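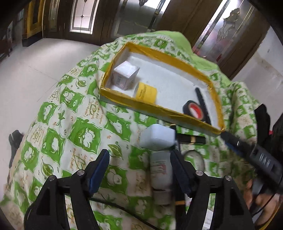
Where Old Household Linen Goes: A Study of Homes in Clonden

Group members: Chun-yin Siu, Nazanin Parsa, Rehema Minja
Supervisor: Hiu-tung Lui

Background

Most writing about textile waste deals with clothes. Tablecloths, sheets, tea towels and curtains get much less attention, although every home has them and most homes have more than they use. Our group wanted to find out what people in one suburb do with household linen once they stop using it for its first purpose. We chose Clonden because two of us live there and could deliver survey forms on foot.

We started with the idea that most old linen goes straight into the rubbish. Rehema thought this was wrong from the beginning, and the results mostly support her.

Method

We wrote a short paper survey and left it in letterboxes on the streets between the station and the oval. People could fill it in and drop it in a box at the library, or scan a code and answer online. We received 58 completed surveys over three weeks. After that, Nazanin interviewed a few people who had ticked the box saying they were happy to talk further.

The survey asked which kinds of linen the household had stopped using in the past year, why, and what happened to each item. We left the last question open so that people could use their own words. Sorting these answers took longer than we had planned. "Put away" could mean kept for guests or forgotten at the back of a cupboard, and we ended up making one category called "stored" to cover both.

Results

The most common answer for sheets and towels was that they became rags, either for cleaning or for use in the garage. Old towels were also kept for pets. Very few people said they had put a towel in the bin without using it for something else first.

Tablecloths were different. They were the items most often described as stored, and they were also the items people had the most to say about. Several had come from a parent or had been brought from overseas. One woman told Nazanin she had not put a cloth on her table since her children left home, but she still irons them before Christmas and puts them back. Printed cloths with a pattern tended to stay in use longer than plain white ones, and the reason given was that stains do not show as much.

Curtains were the hardest item to get rid of. People said op shops would not take them, and they were too big for the kitchen bin. Some had been used as drop sheets for painting. A man near the oval had cut his into frost covers for tomato seedlings and said they were too heavy and flattened the plants.

Donation was lower than we expected. When we asked about this in the interviews, people said they were embarrassed to give away linen with marks on it, or did not know whether it would be accepted. Chun-hung Hsu, who manages the Weltalora op shop, told us that clean tablecloths in good condition sell well in December and slowly for the rest of the year. Sheets sell if they are folded with their size pinned to them. Stained cotton is cut up and sold by the bag as wiping cloth, so marked items are still useful to the shop. None of our interview subjects knew this.

Problems with the study

Our sample is small and comes from one part of one suburb. People who care about the topic were probably more likely to answer. We also relied on memory, and it is easy to forget a tea towel. The online form did not work on some phones during the first few days, and we do not know how many answers we lost.

We should have asked whether the person filling in the survey was the one who does the washing. In the interviews this made a big difference to how much they knew.

Recommendations

The council waste guide has a page on clothing but does not mention linen. We suggest adding a short list of what op shops will take, including stained cotton where a shop wants it. Shops could also put up a sign asking for tablecloths in spring, before their busiest time.

If another group continues this project, we would suggest looking at curtains alone. A copy of our survey form and the sorted answers is in the Geography office, and Chun-yin has the interview notes.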